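Premport Handheld Gripper Set

README, version 2

Contents

Premport is a set of short recordings made with a hand-held two-finger gripper that carries its own camera. A person holds the tool and does the task by hand. No robot arm is used during recording. The set was gathered for training grasping and placing policies, and it is the follow-up to our earlier Skolell set.

Recording setup

All sessions use a small table covered with a smooth white sheet. Objects are laid on the sheet one at a time or in pairs. The operator starts with the fingers open above the object and holds still for two seconds before moving.

There are 27 object types. The power-socket panel belongs to the low-contrast group, which holds white or pale items on the white sheet. Its start position has the panel turned diagonally, with the open fingers over it and nothing between them.
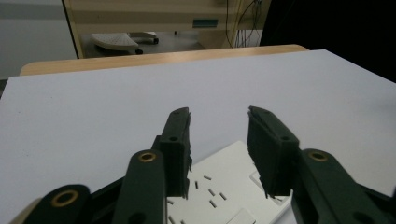 File layout

Each episode is one folder with:

- the camera video
- finger opening, logged once per video image
- tool pose
- a text label for the task

Episode folders are grouped by object type. Poses are relative to the first image of the episode, so they can't be compared across episodes.

Known problems

The fingers cover part of the object in most views. Pose tracking is weaker when little besides the sheet is in view. In 7 episodes tracking was lost for part of the motion; these are listed in bad_pose.txt and should be left out of training.

The background was not cleared or kept the same between sessions. Desks, chairs and cables show up behind the table.

Splits

Object types are split, not episodes. Of the 27 types, 8 are held out for testing. Please keep this split when reporting results.

Changes

19/04/2022: fixed swapped labels in the Pondport sessions and added bad_pose.txt.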